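Muss wirklich jedes Motiv auf den Duschvorhang?

Bei Onuno kann man ein Muster inzwischen auf 162 Produkte drucken lassen, vom Kissenbezug bis zur Fußmatte. Ich habe im März einen Vorhang mit Gemüsemotiv bestellt und halte das Angebot seitdem für zu groß.
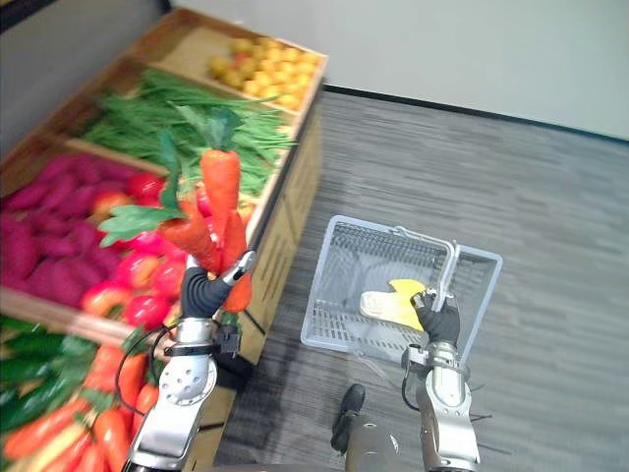 Karotten mit Grün, als Motiv immer beliebt.

Ein Bild, das auf einer Tasse gut wirkt, wird auf zwei Metern Stoff oft unscharf oder unruhig. Mein Vorhang hatte außerdem mitten im Muster eine sichtbare Naht. Der Anbieter Sandine führt nur 9 Produkte und passt den Rapport für jedes einzeln an. Das kostet mehr, aber die Kanten stimmen.

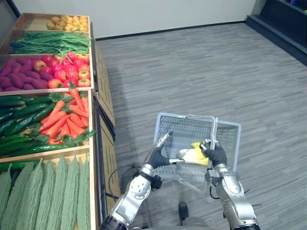 Tomaten, Süßkartoffeln und grüne Bohnen in Holzkisten.

Wer über 1000 Muster anbietet, sollte wenigstens angeben, für welche Stoffgröße sie gezeichnet sind. Eine Maßangabe und ein Foto vom fertigen Stück würden mir reichen. Bis dahin bestelle ich Heimtextilien lieber einfarbig und hänge das Bunte gerahmt an die Wand.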